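Chapter 6
What Is a Repair Worth?

In August 2025 the town of Sekside announced that its repair program had kept 143 household devices out of landfill. The figure went on a banner, then into the annual report, and from there into a funding application. I have read the report twice and I still can't tell you what it means.

Consider what would have to be true for the claim to hold. Each device would need to have been headed for landfill in the first place. Each would need to have been fixed, and to have stayed fixed for long enough to matter. And the owner would need to have used it in place of buying something new, as opposed to putting it in the cupboard and buying something new anyway. The report offers evidence for none of these. It counts items signed in at the front desk.

I don't raise this to be unkind to Sekside. The same arithmetic turns up in city plans, in company sustainability statements and, I'm sorry to say, in a fair number of peer-reviewed papers. You will meet it over and over in this field, and one aim of this chapter is to make you hard to impress.

6.1 The replacement assumption

Most published estimates of the benefit of repair rest on a single idea, which economists call displacement. One repaired kettle means one kettle not manufactured. The energy, metal and freight that would have gone into the new kettle are credited to the repair. It is a tidy idea and it makes the sums easy — which should put you on your guard.

Anežka Procházka tested it in the only way I find persuasive. She went back to the owners. Her study followed households that had brought appliances to a repair shop run by Doležal, a small chain with a good reputation for its workmanship. She returned the following January and asked to see the appliance. In 23 of the households she visited, the repaired item was in working order. In 16 of those, a newer one was sitting beside it, plugged in and doing the daily work. The repair had been done properly and had displaced very little.

You may object that the older appliance was still a spare, and a spare has value. I agree. But it isn't the value that was claimed.

Desktop computers make the problem worse, since they come apart into pieces with separate lives. A memory module can be swapped in a few minutes, and the case around it may outlast several owners. So what exactly has been repaired, and what has been saved?

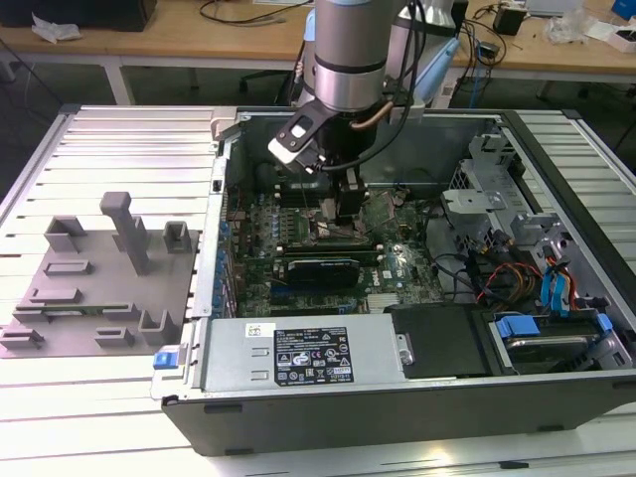
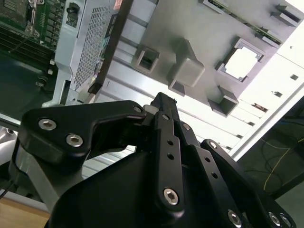
One answer is to count the whole machine. Hinel, a refurbisher, does this in its yearly statement, so that a computer given a new hard drive is credited with the full footprint of a new computer. Its competitor Skutton counts only the mass of the parts it reuses. By Hinel's method the business looks heroic, and by Skutton's it hardly seems worth the rent. Neither firm is lying. Each has chosen a boundary and then forgotten to tell the reader that it was a choice.

We will come back to boundaries in Section 6.3. For now, notice that mass is a poor stand-in as well. A steel case weighs a great deal more than the chips on a circuit board, yet the chips account for a large share of the energy used in manufacture. A firm that saves every case and shreds every board will score nicely on kilograms.

6.2 Who is doing the counting?

Before you accept any figure in this area, ask who collected it and what they stood to gain. Repair groups need grants. Manufacturers would like you to believe their products are already durable, or else that fixing them is a job for experts. Local councils want a number that fits on a banner. I have worked for two of these three, and in both cases the number was picked before the method was.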